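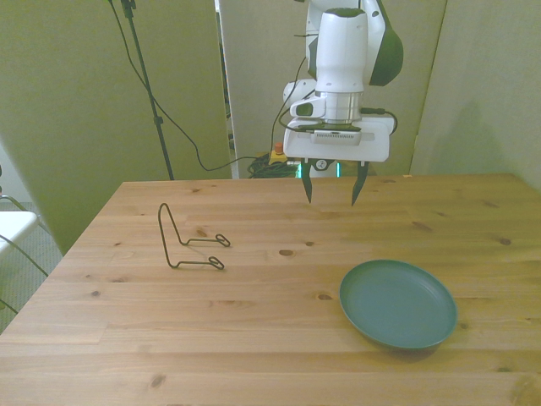 Section 3. Plate-to-stand exercise

This exercise is the second one Arboleda Robotics Club members do on the arm, after the jog and stop drill in Section 2. You will pick the plate up from the table and set it upright in the wire stand. Start with the stand to the left and its two feet pointing right, the plate flat on the right side with nothing in it, and the fingers open above the far half of the table. Work in pairs, one person on the Kestetti pendant and one at the stop button.

3.1 Before you start

1. Check that the red stop button is within reach and the floor around the table is clear.
2. Load program 2293 and set the speed to 200.
3. Jog the arm up and away before you touch the plate or the stand.

CAUTION: Keep hands off the table whenever the arm is enabled.

3.2 Placing the plate

1. Close the fingers on the rim. Stop as soon as the pendant shows contact.
2. Lift straight up, then tilt the wrist until the plate is nearly upright.
3. Move over the stand and lower slowly.
4. Open the fingers only when the plate's weight is on the wire.
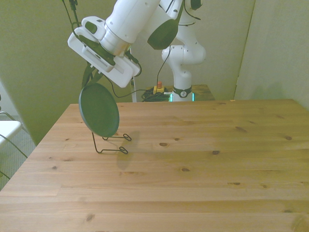 Figure 3-2. Plate held by its upper rim at the stand.

NOTE: If the stand slides, press stop and go back to 3.1. Do not chase it with the gripper. Jomar Marquez keeps the spare stand in the Baramville cabinet.

3.3 Changing the layout

Once you can place the plate 3 times in a row, move the stand and teach the points again. Leave enough bare wood between the two for the fingers to come down without touching either one.

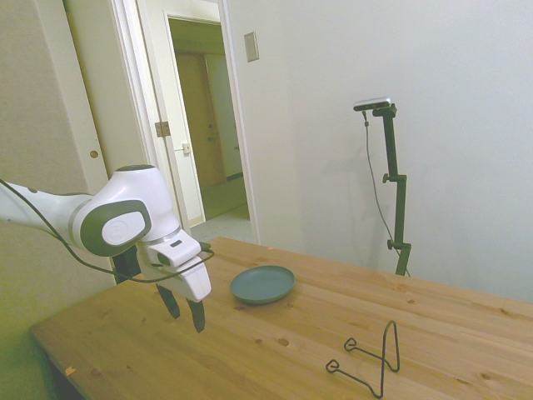 Figure 3-3. Stand near the front edge, plate farther back. Fingers open beside the plate.

Write the new layout in the log with your initials. Haf Kneath signs off each layout before the pair moves on to Section 4.

3.4 Checking the wrist view

1. Open the wrist camera window on the club laptop.
2. Jog over the plate until the curve of the rim is easy to follow against the wood.
3. Save the view under your pair's name.
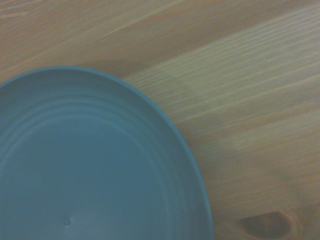 You do not need the whole plate in the window. A clear stretch of rim is enough for the Prundby plug-in to fit the circle. If the fit jumps around, raise the arm a little and save again. Do not change the exposure setting, which is shared by all pairs.

When you finish, open the fingers, park the arm and log out of the pendant.

Section revised 03/10/2021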